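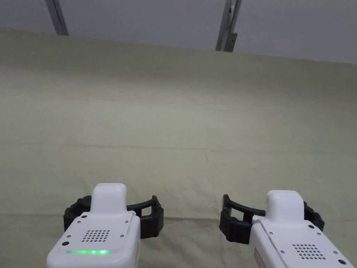
Open day at the Pumside woollen mill

13/12/2018

We'd been meaning to get out to Pumside for years, and when the Bromcombe newsletter mentioned that the old mill was having its last open day before the Christmas shutdown, we packed a thermos and went. It's a lovely drive if you take the river road, although I'd forgotten how long you can get stuck behind a hay truck.

Entry was by gold coin, and you were given a sticker in the colour of your tour group. Ours was yellow, and we had enough time before it left for a scone in the canteen (date, very good, generous with the butter).

The tour starts in the sorting room, where the fleeces come in by the bale and are graded on long slatted tables. The smell of lanolin is the first thing that hits you, and my hands were soft for the rest of the day from poking at everything. From there you go through to scouring, which was warm and steamy and a bit hard to hear in, and then on to carding. I could have stayed at the carding machine all afternoon! The wool goes in looking like something you'd pull out of a gutter and comes off the far end as a soft grey web, so thin you can see your fingers through it.

The spinning frame is the mill's pride and joy. It has 176 spindles and was running at full tilt when we came through, with one woman walking up and down mending broken ends faster than I could spot them. She told us she'd learned on the job and that it took her until March of her first year to stop dreaming about it.

Weaving is upstairs, up a steep set of stairs with a good rail. Only 3 of the looms were going, which was plenty for my ears. They make blankets mostly, along with a plain cloth for a furniture maker called Prieto, and our guide said a good year is 2,000 blankets.

We finished in the mill shop, as you always do. Seconds were in a bin by the door, and I came away with a knee rug for my aunt with a flaw I still haven't found – and a bag of odd balls of yarn I certainly didn't need. The full-size blankets were over $200, so those stayed on the shelf, but I did go back and stroke one twice.

If you go, wear flat closed shoes and bring a jumper, as the sorting room is freezing even in summer. Parking is in the paddock across the bridge. The canteen only takes cash and the scones were gone by two.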